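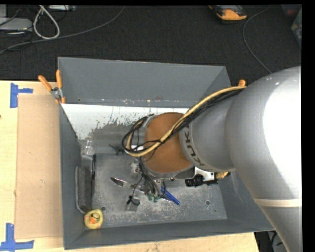 Assorted small objects in an open gray bin.

The Grain Scale at Livau

The scale at Livau was a Skonus platform model, built for sacks, rated to 500 kilograms. It stood in a pit at the north end of the grain store, with its deck level with the floor and its beam in a cabinet on the wall. Margit Sjögren arrived in July to test it.

She worked for the district office in Moreck and covered the whole of the lower valley. Her van carried test weights in 20-kilogram blocks, a case of small brass weights, a level, a lead seal press and a folding chair. The procedure called for the deck to be swept, the beam to be zeroed, and the load to be built up in steps and taken off again in the same steps. Each reading went into a column. If the column going up and the column coming down agreed within the allowance, the scale got a seal.

The Livau scale had failed a farmer's complaint but passed every inspection. The complaint was from Ivanyshyn, who grew barley on the far bank and weighed his sacks at home before he brought them over. His letter ran to four pages. It said the store's scale read light in the morning and correct after lunch, that he had lost the value of a sack over the season, and that he did not accuse any person.

Ivanyshyn was waiting by the door when she backed the van up.

"You're doing it at two in the afternoon," he said.

"I am doing it now and again at six in the morning."

"The last man came at two."

"I have read his report."

The store manager, a heavy man in a canvas coat, signed the access form and went back to his office. He left the door open so he could hear.

She swept the deck. The level showed it true in both directions. She zeroed the beam and loaded the blocks, walking each one from the van on a hand truck, and wrote down the readings. At full load the beam settled without sticking. Unloaded, it came back to zero. Both columns agreed. Ivanyshyn stood beside the cabinet with his hands behind him and read the numbers over her shoulder, and when she finished he nodded as if she had told him that his roof leaked.

"So it's good," said the manager from the office.

"At this hour."

She slept at the inn across the road and was back at a quarter to six. The river had put a mist over the yard, and the stone floor of the store was dark with damp. She repeated everything in the same order. The columns still agreed with each other. They did not agree with the day before. At the top of the range the scale was reading 3 kilograms light.

An error that repeats is easier to find than one that wanders. A worn knife edge gives a scatter. A bent lever is bent all day. She considered temperature first and set it aside, as the levers were all of one steel and would lengthen together. That left something carrying part of the load in the morning and letting go of it by the afternoon.

She asked for the deck plates to be lifted. The manager said that it had not been done in his time. He fetched two men and a bar.

The pit was shallow and lined with brick. The main levers hung where the drawing said they would. Under the east side of the deck frame, wedged between the steel and the brick, there was a length of oak. It had been planed flat on top and was black with age. She measured it and sketched it in the notebook: 252 millimeters long, 13 wide at the narrow end. Someone had once put it there as a stop, to keep the frame off the wall during a repair, and had closed the pit over it.

"Wood," said Ivanyshyn.

"Oak. It takes up moisture overnight and swells across the grain. In the morning it touches the frame, and when there is a load on the deck it carries a share. By noon the store is dry and it has shrunk clear."

"And the winter? It's damp all day in the winter."

She had thought of this already. The previous inspections were all dated in summer, between noon and four, when the road from Moreck was best.

The manager got down on one knee and looked at the piece of oak for some time. He asked how long it might have been in there. She said the last entry for a repair was in a file she would have to request, and that the file might not exist. He asked whether the store would have to pay everyone.

"I test scales," she said. "You would need to ask the grain office."

"But what will you write?"

"Where it was, what it measured, and the two sets of readings."

One of the men knocked the oak loose with the end of the bar. She put it in a paper bag, labeled the bag, and had the deck plates set back. Then she swept, leveled, zeroed and began to load the blocks again. Ivanyshyn took the second handle of the hand truck without being asked. She let him push it as far as the edge of the deck and placed the blocks herself, as the procedure required.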